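Software > Manipulation > Grasp Planning

Overview | Features | Requirements | Release notes | Support

Ikuvex Grasp Planner for multi-fingered hands

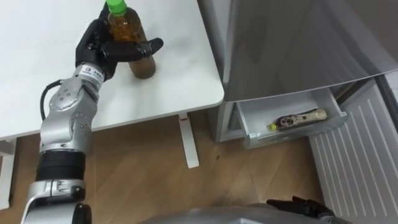

Page last changed: March, for release 3

Ikuvex is the planning layer that sits between your perception stack and your arm controller. Give it a segmented object and a target pose and it hands back a full-finger grasp, an approach path and a release. We built it for kitchens and break rooms, where one minute the arm is wrapping its fingers around a plastic tea bottle on a table and the next it has to think about an open freezer drawer with a single wrapped item lying in it. Those are very different problems, and we love that the same planner takes both!

Release 3 is the biggest change yet. Wrap grasps on upright bottles now get their own solver. It places the thumb across the front first and then closes the other fingers around the sides and back, and it keeps the palm low enough that the cap stays clear for a second hand. If you've used release 2 you'll remember tuning finger order by hand in the config file (sorry about that). You can still do it, but try the default first.

The other big piece is two-arm planning. Both arms share one collision model, so an arm waiting near a drawer is part of the plan for the arm over the table. Drawers and doors are treated as moving parts of the room. When perception reports a drawer open, the planner redraws the free space and checks every queued path again before anything moves.

What comes in the package:

- Grasp library with 2,457 seed grasps, searchable by object shape and hand model
- Planner service with C++ and Python bindings
- Viewer for stepping through a plan one joint at a time, with finger contacts drawn in
- Drivers for the Vukorach arm controllers, plus a plain joint-trajectory output for everything else
- Gomberg depth bridge, which takes point clouds at 30 frames per second

The control loop runs at 100 Hz on an ordinary desktop machine. No graphics card is needed for planning, though your segmentation model will probably want one.

Thin, flat things at the bottom of a deep tray are still the hardest case. The planner will offer a fingertip pinch and score it, and you should look at that score before you let it run. Clear plastic is hit or miss too, depending on your depth camera. We're working on both and would love to have your recordings, failed ones especially.

Settings from release 2 load without changes. Custom hand models need to be exported again from the viewer.

Related items
Vukorach Arm Controller Drivers
Gomberg Depth Bridge
Sauerland Room Mapper
Ikuvex Viewer (standalone)
Hand Model Export Guide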